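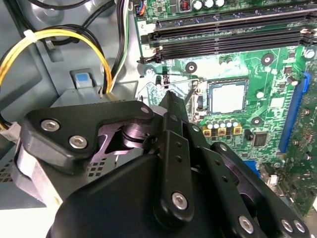
Is an old office desktop still good enough to be a home file server in a small apartment?

For photos, backups and a little music streaming it's plenty, as long as you put in a new drive and don't care that it's bigger than a shoebox.

Okay, that's my position anyway, and my brother-in-law's position is that I'm a fool, so I'm bringing it here. I have 313 GB of family photos and scanned paperwork spread over two laptops, a dying external drive and a phone. I've been paying for cloud storage through Sesel and they bumped the price again in February. I can get an old Dell tower for $20 from an office clear-out. The other option is a little Nurer mini PC, used, for $126. Same job, a quarter of the size, very cute.

I like the tower. I can get my hands in it. I understand where the parts go. But I keep reading that old desktops eat power and I'll pay for it on the electric bill forever. Talk me into it or out of it, I'm easy!

**- zinhle_r**

---

**mossyporch** wrote:

Get the tower. I've been running one in the hall closet for years and the only thing I've replaced is a fan. It idles at 36 watts by my plug-in meter, with one SSD and one big spinning drive. My TV box and router together aren't that far behind and I never think about those.

Things I'd do on the first evening, before it gets anywhere near your photos:

- blow the dust out, outdoors, and hold the fan blades still while you do it
- clean the old thermal paste off and put on fresh
- swap the little coin battery on the board
- run a memory test overnight
- pull the DVD drive if it has one and unplug the cable

Then install whatever you like. I use Hista because it's boring and the settings page fits on one screen.

---

**dropceiling** wrote:

Going to disagree with mossyporch, nicely. Thirty-six watts is fine for a good one. You don't know if you're getting a good one. Some of those towers sit a lot higher than that, especially if somebody stuck a graphics card in it. Put it on a meter before you hand over the money, or at least before you get attached.

The mini will idle way lower. It runs all day and all night, and you live in an apartment. Depending on your electric rate, the difference in price might be gone before you've finished complaining about it. And the noise! Nobody here ever budgets for the noise. I had a tower in my bedroom for one summer and I can still hear it.

---

**zinhle_r** wrote:

The noise is a fair point. Mine would be in the living room behind the couch. I hadn't thought about that part at all.

dropceiling, how does your mini handle a second drive though? That's my other hangup. I want two copies of everything and the Nurer listing says it has room for one.

---

**dropceiling** wrote:

External on USB. Works fine.

---

**mossyporch** wrote:

Works fine until the cable gets bumped. I've fixed that exact setup for two different people. One of them had a cat.

Inside a tower you get real SATA ports and a real power cable and screws. The drive goes in and stays in.

---

**dropceiling** wrote:

I also own a cat and the drive is velcroed to the back of a shelf. It's been up there so long the velcro has its own dust. I'm not saying the tower is wrong, I'm saying people wave away the USB option like it's 2004.

---

**vmagalhaes** wrote:

Hi, jumping in since I just went through the whole thing with my mother's files. Vanderleia here, mostly a lurker.

We went with a used Dell, and what surprised me was how much of the job was the paste and the dust and how little of it was the software. I'd never taken a cooler off a processor before. I watched two videos, sweated through my shirt, and then it was a matter of a few screws and some wiggling. Notes for anybody who is as nervous as I was:

Run the machine for ten minutes first so the old paste is warm, then shut it down and UNPLUG it. Cold paste grips. Twist the cooler a little from side to side before you lift. If you pull straight up you can take the processor out of the socket along with it, and then you get to spend an evening looking at pins with a flashlight.

Clean with rubbing alcohol and coffee filters. Paper towels leave fuzz. Go easy, and wipe from the outside in so you're not pushing the old stuff over the edge and down into the socket. A faint gray film that won't come off is okay, you're not polishing silverware. 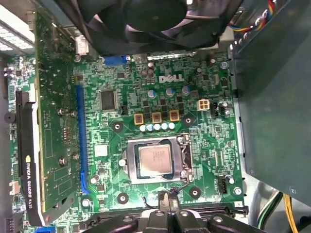
*Dell board with the processor sitting in its socket.*

New paste: a dot the size of a pea, cooler on, screws in an X pattern, a couple of turns each. I used way too much the first time and had to start over. Also take a phone picture of every cable before you unplug it. The front panel connector can look obvious when you pull it and be a total mystery half an hour later.

---

**zinhle_r** wrote:

This is so helpful, thank you! The coffee filters I would never have guessed. Did you replace the power supply? I keep seeing people say a used power supply is a time bomb.

---

**vmagalhaes** wrote:

I left the original in. It was quiet and the machine was stable. I did look into a new one and found out that some office towers use their own plugs, so you can't always drop in a regular one from the store. Check the model before you order anything. I almost bought one that wouldn't have fit.

---

**kettle_and_toast** wrote:

"Time bomb" is a bit much. They mostly just quit. You press the button and nothing happens and you're sad. Your data doesn't care, it's on the drives.

Which brings me to the thing that's bugging me about this thread. Tower vs. mini is the fun argument. The boring one is that two drives in the same box aren't a backup. If you delete the folder with the wedding pictures, both drives will very happily delete it. If there's a leak from upstairs, same deal. zinhle_r, what's your third copy?

---

**zinhle_r** wrote:

Um. My plan was to cancel Sesel, that was sort of the whole point.

---

**kettle_and_toast** wrote:

Then get one cheap external, copy everything on it, and leave it at your brother-in-law's place. He gets to feel involved. Swap it whenever you go over for dinner. Encrypt it first, since you said there's scanned paperwork.

Don't cancel the cloud account until you've restored something from the new setup. Not looked at it in a list, I mean really pulled a folder back onto a laptop and opened the files.

---

**mossyporch** wrote:

Agree with all of that. I'd keep the cloud for the paperwork only. Scans are tiny, and you might fit in a free plan somewhere.

---

**dropceiling** wrote:

Seconded, and look at us agreeing. I still say mini.

One more thing about software. mossyporch likes Hista and it's fine, but if you only want folders that show up on the laptops, any plain Linux install with a shared folder does it, and you won't have to learn somebody's special menu. I used Shezi for a while and every update moved the buttons.

---

**mossyporch** wrote:

Plain Linux for a first-timer is kind of mean. Hista walks you through users and shared folders, and it emails you when a drive starts acting up. That email is worth a lot to a person who is never going to log in and check. I know I don't log in and check.

---

**dropceiling** wrote:

Okay, the drive email is a good feature. You can set it up by hand but I'll admit I didn't do mine until the second year.

---

**zinhle_r** wrote:

Update! I borrowed a plug meter from the library (they lend them, who knew) and took it to the clear-out. There were a few towers left. The first one sat at a number I didn't like and sounded like a hair dryer. The second was much better, and I could barely hear it over the guy moving chairs. So I got that one, $20, and they threw in a power cord.

Dust was gross. Paste was like old chewing gum. I warmed it up first like Vanderleia said and the cooler came off with one twist. Memory test is running now and I'm going to bed. The new SSD gets here tomorrow, and I'm going with Hista because of the email thing. Sorry dropceiling.

My brother-in-law has agreed to keep the spare drive in his desk, and he still thinks I should've bought the mini.

Zinhle

---

**dropceiling** wrote:

Smart man. Good find though. Measure it again once both drives are in, I want to see the number.

---

**vmagalhaes** wrote:

Yay! Put a label on the spare drive with the date you last copied to it. My mother's says "new one" and there are two of them.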